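Reading the new Zornham biography, the one Muvis put out in December. The claim is that Joost Zornham went from ship's clerk to the richest grain dealer at the Cape in 8 years. Color me unconvinced.

The whole case rests on one estate inventory. One. It lists 2000 guilders in cash and 6 wagons. Fine. Whose wagons? The page has two Zornhams on it, father and son, and the clerk didn't bother to say which. 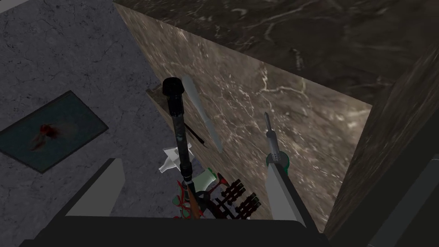 Credit: Muvis

Then there's the "lost letter" from his sister Cisa. Everybody quotes it. Has anyone seen it? The footnote goes to a 1911 family history, and that book cites "papers in private hands." Whose hands?

I'd love for the letter to be real. It would settle the marriage date, which the author gives two different ways, chapters apart.

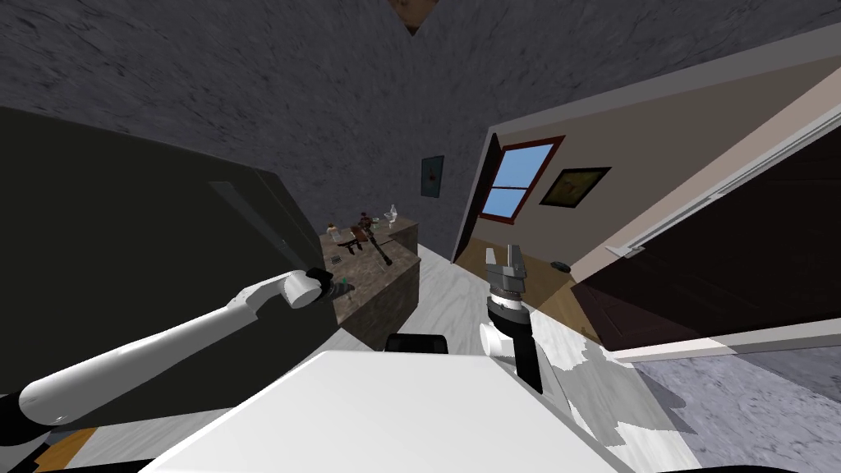
By Kwabena Addo
2023-04-21

Sandhu's old article is still better on all this. Shorter, duller, and it tells you when it's guessing. Sandhu thought the son ran the farm and the father got the credit. The biography gives that idea 2 lines and moves on.

And please, enough with "he must have felt." He left us receipts and a complaint about a fence. I don't know how he felt about leaving Holland and neither does the author.

The maps are good, though. Going back to the tax rolls tonight to look for those wagons.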